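Home > Robotics > Software > Mollby (manipulation planner)

Mollby is a software package for planning and running robot arm tasks in which the arm has to reach into a crowded object and handle small parts. It was written by Apinya Duangkaew and Ayman El Idrissi, who began it as a set of scripts for taking desktop computers apart, and it has since grown into a full stack covering perception, task planning, motion planning and control. The name covers both the library and the desktop tool used to look at plans before they run.

What makes Mollby so much fun to study is the kind of problem it picks. Many planners are at their best in open space, where the arm can swing wide and the target is a box with plenty of air on every side. The inside of a computer is close to the opposite (deep walls, thin metal edges, wires that droop across the very part you want), and a planner that can cope with that has to be clever at almost every level!

Overview

The package is split into 3 programs that talk to each other over a message bus. Asholm is the perception side, which turns camera images into a model of the workspace. Ķēniņš is the task planner, which decides what to do next. Mosness is the controller, which turns a chosen motion into joint commands and watches forces while the arm moves. Each can be swapped out, and people do swap them, most often Mosness, as controllers depend so heavily on the arm in use.

Perception

Asholm starts by looking for the chassis, the one large rigid thing that everything else is attached to. Once it has a pose for the chassis it searches for parts relative to it: power supply, drive cage, motherboard, memory slots, processor socket, expansion slots. A part library holds rough shapes for these, along with hints about where they tend to sit. The hints are soft. A power supply found in an odd corner is accepted as long as the shape fits well.

Color helps a great deal here. Makers often mold latches and release tabs in bright plastic so that a person can find them, and Asholm makes happy use of the same trick. A strong patch of blue on a gray metal cage is a good first guess for a latch. The guess is then checked against shape, as cables and slots can be blue too, and an early version was famous among its users for trying to unlatch a cable.

Wires are handled separately. Mollby makes no attempt to model each strand in a bundle. It wraps the whole bundle in a chain of soft capsules, each with a cost for touching it, and lets the planner decide whether brushing past is worth it. This was the biggest single change in the project's history, and it is lovely to watch in the viewer: the capsules hug the harness like a string of beads and shift a little with every new picture.

Task planning

Ķēniņš works on a graph of parts and the things that hold them. An edge might say that a cage is held by a latch, or that a connector is blocked by a loop of cable. The planner looks for an order of actions that frees the target part with the least total cost, and it plans again after every action. Replanning this often sounds wasteful, but the graphs are small, and the search is capped at 4,000 expanded nodes. If the cap is reached, the best partial plan is used and the rest is left for the next round.

Failed actions are kept in the graph as extra cost on the edge that failed. A latch that did not move on the first try is therefore still a candidate, just a less attractive one, and the arm may come back to it from another side.

Motion and control

Paths are found with a sampling planner that draws up to 800 samples per query, biased toward the open top of the chassis. Drawing from above matters because the walls leave few ways in from the side. The path is then smoothed, and the wrist is turned so that the arm's own links stay clear of the rim.

Mosness runs the result in short pieces. When the measured force rises faster than the model expects, it stops, backs up along the same path and reports the contact point to Asholm, which marks it as solid until a camera says otherwise. It is a simple rule, and a wonderfully sturdy one.

Arm placement

An arm mounted right beside the chassis can reach down over a wall with a bent elbow, but its base also takes up room the planner would like to use, and it can hide a corner from a camera. Mollby treats the base, the table and any fixtures as fixed obstacles, entered once by hand during setup. The viewer shows them in plain gray, with movable parts in color.

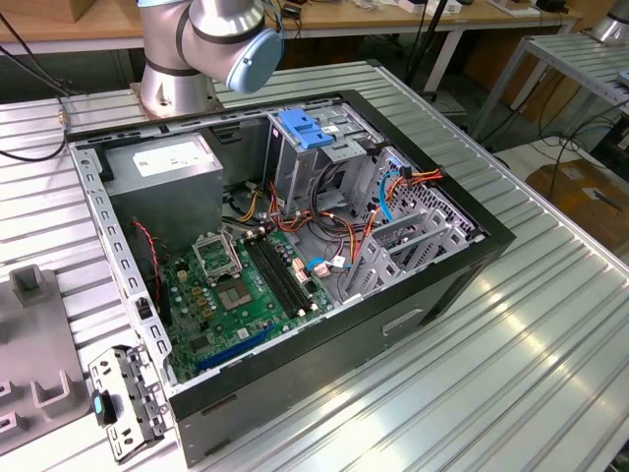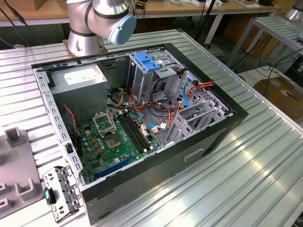 Open desktop cases on their sides, each with an arm based just behind the case. The colored power wires crossing the interior are the kind of clutter that the capsule model covers.

Limitations

Mollby has trouble with shiny metal, especially perforated panels, where depth readings come and go from one picture to the next. Clear plastic is worse. Screws are found well enough when seen from straight above, but the package has no built-in screwdriving skill, and users have to add their own.

The part library leans toward older desktop layouts. Small cases and laptops need new entries, and laptops in particular break the assumption that most parts can be reached from one open side. A branch for two-sided work was started in March and is still open.

See also

Motion planning
Task graph
Force control
Deformable object modeling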